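Skirnthorpe
About Us

Home / About / Services / Guva Format / Contact

What we do

Skirnthorpe records demonstrations for robot learning. Customers send us a task description and we return a set of episodes in which a person guides a robot arm through that task, with synchronized video, joint positions, gripper state and a written label for each episode. We do not sell robots and we do not train policies for customers, although we train small ones internally to check that a set can be learned from.

The company was started by Gus Ferreira, who had spent several years maintaining test fixtures and wanted to apply the same record keeping to demonstration data. Collection takes place at our Pruitt site. Software and labeling are handled from Skundwood.

How a task is defined

Each task begins as a one-page sheet. The sheet states the starting layout, the allowed variation, the end condition and the reasons an episode may be rejected. Operators do not start until the sheet has been signed off by the customer and by our labeling lead. Changes after that point create a new task number. We do not edit a sheet in place.

Our whiteboard family covers work on and near a flat board: writing, wiping, pointing to a named letter, and moving the board on the table. Layouts are drawn by hand with a marker. Letter size, spacing and height are left uneven on purpose, and the sheet sets only which letters appear and in what order. 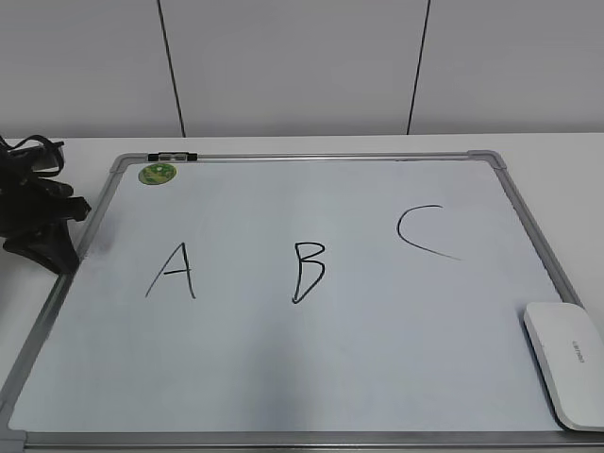
Whiteboard family, fixed view. Letters A, B and C on the board.

Boards are used in the condition they reach through normal work. Partial erasures stay unless the sheet calls for a clean surface. A policy trained only on new boards tends to treat old marks as targets, and we would sooner find that in our own checks than in a customer's.

Camera views

The standard station records a fixed view of the workspace and a close view from the wrist. Both are stored at full rate and neither is cropped. The fixed view is the reference for labeling. The wrist view carries the detail needed for contact: edge position, surface texture, and the location of the fingertips relative to the part.

Lighting is diffuse and is not adjusted between episodes. Glossy surfaces and bare metal still produce reflections at close range, and these are kept. Small debris on a surface is also kept unless it blocks the task.
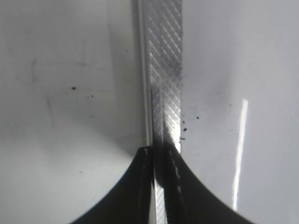

Wrist view: knurled metal strip between the gripper fingers.

Episodes are stored in Guva, our in-house file layout. A Guva folder holds the video streams, a time-aligned state log, the task sheet as signed, and the label file. Timestamps come from one clock. If any stream drops frames beyond the limit on the sheet, the episode is rejected automatically and the operator sees the rejection before the next reset. A reader library is supplied with every delivery, together with a script that converts Guva folders to common training formats.

Set size and review

The usual first delivery is 200 episodes for one task. Of these, 20 are held out and delivered separately for evaluation. The held-out episodes are chosen before labeling starts, so the labelers' opinion of an episode has no effect on where it ends up.

Every episode is watched in full by a person other than the operator. The reviewer works from a list of 27 checks, covering framing, grasp, contact, end condition and label wording. An episode that fails any check is removed or, if the fault is in the label alone, relabeled and reviewed again. Failed attempts at the task itself are kept in a separate folder with a failure code. Some customers train on them and some do not.

Operators vary the approach between episodes within the limits of the sheet. For the board tasks this means starting from different sides, with the board turned or shifted on the table, and in part of the set only one corner of the board is inside the wrist view at the start.

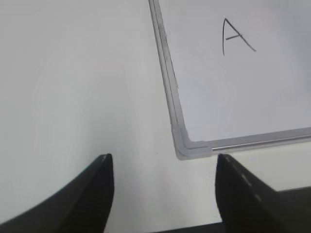 Starting poses are logged with the episode and can be used to filter the set. We report the spread of starting poses in the delivery notes. Where the spread is narrower than the sheet asked for, the notes say so and the shortfall is collected at no charge.

Working with us

New customers normally begin with a pilot on a single task. Please include a draft of the end condition with your inquiry, even if it is rough. Parts and fixtures may be shipped to Pruitt and are returned with the final delivery. Site visits are possible by arrangement. Raw recordings are held until the customer confirms receipt and are then deleted on request.

The present review list has been in use since November.

Page last revised April 2026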